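Snacks, a long drive and other things I have opinions on

So we finally did the drive from Flustville to Litden, the one I've been going on about since spring. It's 2,245 miles if you take the route we took, which my phone kept telling me was the wrong one. I don't care. The phone wanted me on the interstate the whole way and I wanted to see the river.

I was never a road trip person growing up. We were a "get there by dinner" family. My dad would leave at four in the morning with all of us in pajamas in the back seat, and if you needed a bathroom you'd better need it at the same time he needed gas. So I think I've been making up for that. I stop for everything now. Farm stands, historical markers, a barn with a funny sign on it. We stopped 10 times the first day (I wrote them all down in the notebook) and by the time we got to the motel the office was dark and I had to ring the bell twice.

The big thing I changed this year was the food. Last time I packed a cooler like I was feeding a hockey team, and by day two everything was floating in ice water, including the bread. Soggy bread is the saddest thing in the world! This time I went with small stuff, all wrapped, all dry, nothing that needs a fork.
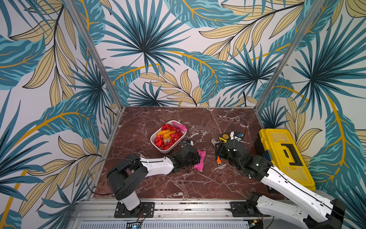
The other change was no chocolate. I love chocolate, but I have cleaned it out of a seat belt buckle with a toothpick and I'm not doing that again. Salty things, chewy things, a few sour things for when you get sleepy after lunch. And water in the bottles we already own, because paying gas station prices for water makes me grumpy for an hour afterward.

My favorite stop was Dresevport, which I'd never heard of before I saw it on the map. It's a little harbor town with one main street and a bakery called Polák, and if you ever end up there, go before nine. We got there a little after and there were 2 poppy seed rolls left. We bought both and ate them on a bench by the water with our coats zipped up to our chins. The coffee was just okay. The rolls were so good that I went back the next morning before we left and stood in line in the cold with everybody else — worth it.

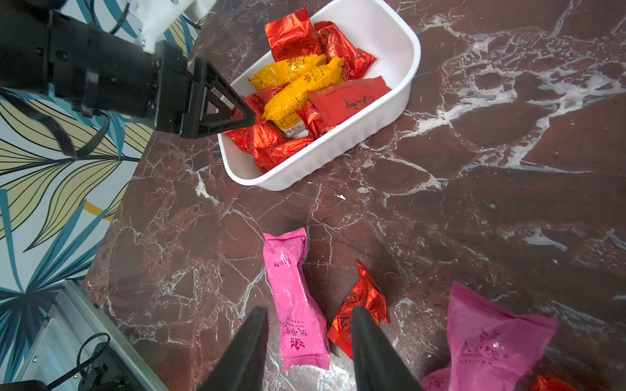
Page last changed: 11/5/22

After Dresevport it gets flat for a long while. That's the stretch where you find out if you picked good audiobooks. I picked one good one and one terrible one, a mystery where I'd guessed the whole thing by chapter three, and it had 18 more chapters to go. We switched to the radio and sang along badly with whatever came in.

A few things I'd do differently. I'd bring a real pillow from home instead of that neck thing, which I wore for ten minutes. I'd keep the trash bag up front where a person can reach it. And I'd put the rain jackets on top of the suitcases, not under them, which you'd think I'd know by my age.

Litden itself was lovely, and I'll write about it separately once I've sorted out my notes. We may try to go back in December if the roads are decent. I've already been told I can't stop at every farm stand in winter. They're mostly closed then anyway, but I'm going to look.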